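Clallside and District Cricket League
Members' Forum > Playing Regulations > Proposed change to junior ball and over limits

Posted by: League_Secretary
This thread is opened for comment on the proposed change to junior playing conditions for the coming season. Under the proposal, matches in the youngest age group would be reduced to 50 legal deliveries per side, and each innings would be closed after 90 minutes whether or not those deliveries had been bowled. Clubs are asked to submit their views here before the February meeting. Posts should address the proposal itself and should state whether the writer is speaking for a club.

Posted by: Osine_CC_Juniors
Osine supports the reduction in deliveries. Our junior section has found that the last part of each innings is played by tired children in front of parents who have already packed the car. We would ask that the wording on wides be settled at the same time. At present a wide is re-bowled only in the final over, and umpires have applied this in different ways at different grounds.

Posted by: longleg328
Speaking for myself and not for a club. I do not support the time limit. A side batting second could lose its chance of winning because the fielding side took too long to set its field. The regulations contain no penalty for slow play at this age, and I would not wish to see one introduced. If the number of deliveries is fixed, the clock serves no purpose.

Posted by: Osine_CC_Juniors
In reply to longleg328: the clock serves the club that has the ground booked for the afternoon. We share ours with an adult side that starts at 1:30 p.m. We have had to abandon junior matches with the result still open, and the children were not pleased.

Posted by: Hidenis_Fixtures
Hidenis Cricket Club wishes to record its objection to the proposal as drafted. Our players travel farther than most. Families who drive that distance expect a full match, and 50 deliveries divided among a whole batting order leaves some children facing very little bowling. We would accept the time limit if the present number of deliveries were kept.

Posted by: longleg328
With respect, that is the reverse of what Osine has asked for. It would be helpful to know what the other clubs think before the two halves of the proposal are traded against each other.
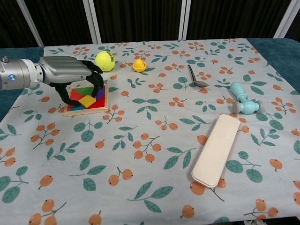
Posted by: Shehu_Park_Coaching
The question of the ball has been overlooked, although it appears in the title of this thread. Shehu Park requests that the youngest group be permitted to use a soft ball throughout the season, with the hard ball introduced at the next age level. Our coaches already begin catching practice with a tennis ball, the fuzzy yellow-green kind with the curving white seam that can be seen on the table behind the tangram tray, and new players hold their position under it far more readily. We do not suggest a tennis ball for league matches. A heavier soft ball of one agreed make would be suitable, and the league should name it so that visiting sides know what to expect.

Posted by: Hidenis_Fixtures
Hidenis would oppose this also. Children who have learned on a soft ball have to relearn their timing when they move up. Our own juniors use the hard ball with full protective equipment and we see no reason to change.

Posted by: Osine_CC_Juniors
We are divided on the ball within our own club and will not vote on it until our coaches have met.

Posted by: League_Secretary
Thank you for the comments received so far. The ball was included in the title because an earlier draft dealt with it, and that section was withdrawn. Shehu Park may submit its request as a separate motion, which requires the support of a second club. The deliveries and the time limit will be put to the vote as two items, so that clubs may support one without the other. The point on wides has been passed to the umpires' panel for a written ruling.

Posted by: Shehu_Park_Coaching
Noted. We will submit the motion and would be glad to hear from any club willing to second it.

Thread views: 1,514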